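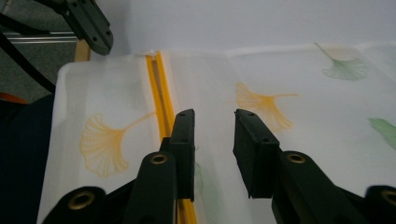
Porque é que o ginkgo é chamado fóssil vivo?

O ginkgo é uma árvore muito antiga. Já havia árvores da mesma família no tempo dos dinossauros, e as folhas que ficaram marcadas nas rochas são parecidas com as de hoje. Por isso os cientistas lhe chamam fóssil vivo.

A folha tem a forma de um leque. As nervuras partem do pé e vão-se dividindo em 2 até chegarem à beira. Muitas folhas têm um corte a meio, e foi daí que veio o nome científico, Ginkgo biloba. «Biloba» quer dizer «com 2 lobos».

No outono, as folhas ficam amarelas e caem quase todas em poucos dias. Em fevereiro os ramos ainda estão nus.

Há árvores masculinas e árvores femininas. As femininas dão sementes com uma capa mole que cheira a manteiga estragada. Não lhes mexas com as mãos, que a capa pode irritar a pele.

Experimenta: apanha 10 folhas do chão, põe-nas entre folhas de jornal e pousa uns livros pesados em cima. Espera duas semanas. Depois cola-as num caderno e escreve ao lado o sítio onde as encontraste.

Texto de Danica Milošević
30 de setembro de 2018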